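Against the Averaged Water Bill
Posted 6 Oct 2021

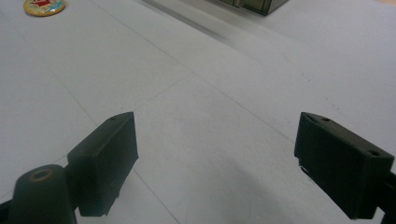
Most of the argument over water billing in Dildale has been about price. The price is a fair subject, but it is the smaller one. The larger question is the interval between readings and what the utility does with the months in which it has no reading. I want to argue that estimated billing, also called averaged or levelized billing, should be ended for residential accounts, and that the money for it should come out of the capital plan ahead of the new office at Wynne.

The present arrangement works as follows. A residential meter is read once a quarter. In the two months between readings the account is billed on an estimate, which is built from the same months in the prior year. When the third month comes, the meter is read, the true volume for the quarter is computed, the two estimates are subtracted, and the remainder is billed. If the estimates were high, the third bill is small or shows a credit. If they were low, the third bill carries everything that was missed.

On paper this is neutral. Every gallon is billed once. The utility's position, stated in its rate filing and repeated at the July hearing, is that the customer pays the same total under either method and that the quarterly cycle saves reading cost. Both statements are correct as far as they go.

They leave out the tier structure. Dildale bills in blocks. The first block is cheap, the second costs more, and the third is priced to discourage lawn watering in dry months. The block limits are monthly. When a catch-up bill arrives, the whole remainder is placed in the third month and run through that month's blocks. A household that used a steady volume across the quarter, never leaving the second block, can find part of its water priced in the third because the estimates were too low. The utility does have a proration rule that is meant to prevent this. It applies only when the customer asks for it, in writing, within 36 days of the bill date. The rule is on the back of the bill, in the section headed Adjustments.

A correction that has to be requested is a different thing from a correct bill. Those who read the back of the bill get one price, and those who don't get another, for the same water.

The second defect is leak detection. A toilet flapper that fails in the first week of a quarter will run until someone hears it. Under monthly reading, the next bill shows the rise and the customer goes looking. Under the quarterly cycle, the next two bills show last year's usage, which was normal, and they tell the customer that all is well. The bill is the only instrument most people have for measuring their water use. For two months in three it is reporting the wrong year.

I should be careful with this point, as it can be overstated. A bill is a poor leak detector at any interval. A monthly reading taken on the first day of a leak will miss it and the customer will wait four weeks to find out. Small leaks get lost in ordinary variation. Large ones under a slab may show at the surface before they show in the mail. Still, a wait of one month is better than a wait of three, and the volume lost scales with the wait.

Third, conservation. The utility spends money every summer asking people to use less. It prints inserts and it runs the rebate program for low-flow fixtures. Suppose a customer responds. She replaces a showerhead, shortens the irrigation schedule, and waits for the bill. The bill is built from last year. It shows no change. The following one shows no change either. Then a third bill arrives that is lower, by an amount that mixes three months of behavior, the weather, and whatever error was in the estimates. No one could learn anything from that. If the aim is to change a habit, the information has to arrive close to the habit.

There are objections, and some of them are good.

The first is cost. Reading by hand is labor, and going from four readings a year to 12 triples the labor if nothing else changes. The utility's own study, prepared under the Stestance contract, assumes exactly that, and so it arrives at a figure that looks absurd next to the benefit. But the study's assumption is odd. Most meters on the Dellis side of the district already have a register that can be read by radio from the street. They were installed during the main replacement and have been read by radio ever since, on the quarterly schedule. The marginal cost of reading them monthly is the cost of driving past. The hand-read accounts are concentrated in the older part of Dildale, and those meters are due for replacement in any case on grounds of age. A mechanical meter near the end of its service life tends to under-register at low flow. The utility is giving away some water through them now.

So the honest comparison is between replacing those meters on the present schedule and replacing them sooner. The meters get bought either way. What the district would pay for is the time value of moving the purchase forward, plus the driving, less the recovered low-flow revenue. I have not seen that calculation done. I asked for it in writing and was referred back to the study.

The second objection is that some customers like averaged bills. This is true, and it is usually made on behalf of people with fixed incomes, for whom a flat payment is easier to plan. I take it seriously. But a flat payment and an estimated bill are separate things, and the present system joins them for no good reason. A customer can be offered a budget plan, in which the payment is held level while the bill states the real reading and the running balance. Gas and electric companies have done this for decades. The customer gets the flat payment and also gets the truth about usage. What Dildale now offers is only partly flat – two level bills and then a settlement of unknown size – which is the worst possible design for a person who has to plan.

The third objection is privacy. Frequent readings can reveal when a house is empty. At hourly intervals this is a real concern, and I would oppose hourly collection without a retention limit. One number a month reveals very little. The proposal here is for monthly reading, and the rule that adopts it should say so, with any shorter interval requiring a separate vote. Radio registers are capable of more than the district needs, and capability tends to get used.

A fourth objection was raised at the hearing and deserves less time. It was said that complaints are few. In the last fiscal year the utility logged 1,007 billing contacts, of which 48 were classed as estimate disputes. From this the staff report concluded that the method is well accepted. The classification does not support that. A call about a high third-month bill is logged as a high bill inquiry, whatever its cause. To be logged as an estimate dispute, the customer has to already know that the bill was estimated and say so to the clerk. The letter E beside the usage figure is the only notice given. A count of the people who recognized the problem is being offered as a count of the people who had it.

What should be done is not complicated. Begin monthly readings on all radio accounts at the start of the next fiscal year. Make proration automatic for every account that remains on estimates, and drop the written request. Print the word ESTIMATED in full, on the front, beside the amount due. Move the older meters up in the capital plan and convert each route to monthly billing as it is finished. Offer the budget plan to anyone who wants it.

The automatic proration could be done first, and soon. The billing software already performs the calculation when a clerk enters the request code. Running it on every catch-up bill is a batch job. It would reduce revenue by whatever the utility has been collecting from customers who did not ask, and I suspect that is where the resistance lies. If so, that amount should be stated as a line in the budget, where the board can look at it and decide whether it wants to go on collecting money that way.

As for the Wynne office, I have no quarrel with the building. The present one is cramped and the roof has been patched more than once. But the plan places it in the first two years and the meters in the sixth and seventh, and the order was set before anyone compared the two. An office can be leased for a few years at a known rent. The meters are what the district uses to charge for its product. A store with a doubtful scale would be made to fix the scale before it put up a new sign, and I do not see why a water district should be held to less.

Written comment on the capital plan is open until the board takes it up for adoption. Comments that cite the section on metering are filed with the item itself. General comments are only summarized, so cite the section.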